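Stikness to Release Bellis Court Shoe in Hovholm Stores First

HOVHOLM, July 24, 2022 - Stikness will release the Bellis, its new low-cut basketball shoe, at its two Hovholm stores next month, ahead of a wider launch online. The shoe comes in two colorways, Harbor Gray and a black and cream pair called Night Bus.
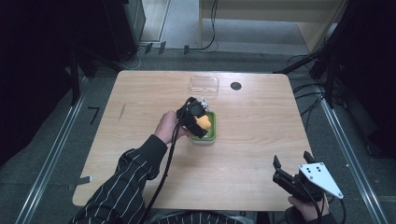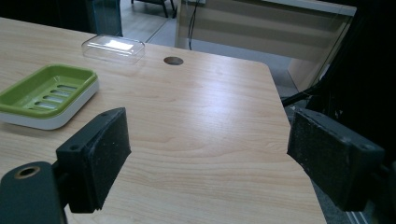 The Bellis replaces the Triminier, which Stikness stopped making in March. It keeps the wide toe box of the older shoe and drops the ankle strap. The outsole is a new herringbone pattern in solid rubber, cut deeper under the ball of the foot for players who split their time between indoor courts and blacktop.

"People liked the fit of the Triminier and complained about the strap, so we took the strap off," said Rhydian Griffiths, head of footwear design at Stikness. "The rest of the work went into the sole. We wanted a shoe you could wear outside all summer without going through the rubber by fall."

Pairs were worn through the spring season by 43 players in the Hovholm adult leagues. Their comments led to a softer heel collar and a longer tongue, and the laces were changed to a flat weave after several players said the round ones came loose during games.

The Bellis will sell for $80 in men's and women's sizes. Youth sizes are planned for the winter. Each Hovholm store will sell the shoe on a first-come basis, with one pair per colorway per customer. There will be no raffle and no phone orders. Online sales open the following week.

"Our league players wore these before anyone else did, and they should get the first chance to buy them," said Ehsan Siddiqui, who manages both Hovholm stores.

Customers who want to check their size can try on a sample pair at either store during regular hours. Samples are not for sale.

Stikness makes basketball and training shoes and sells them through its own stores and website. Retailers and media can request samples through the press desk at the Hovholm office.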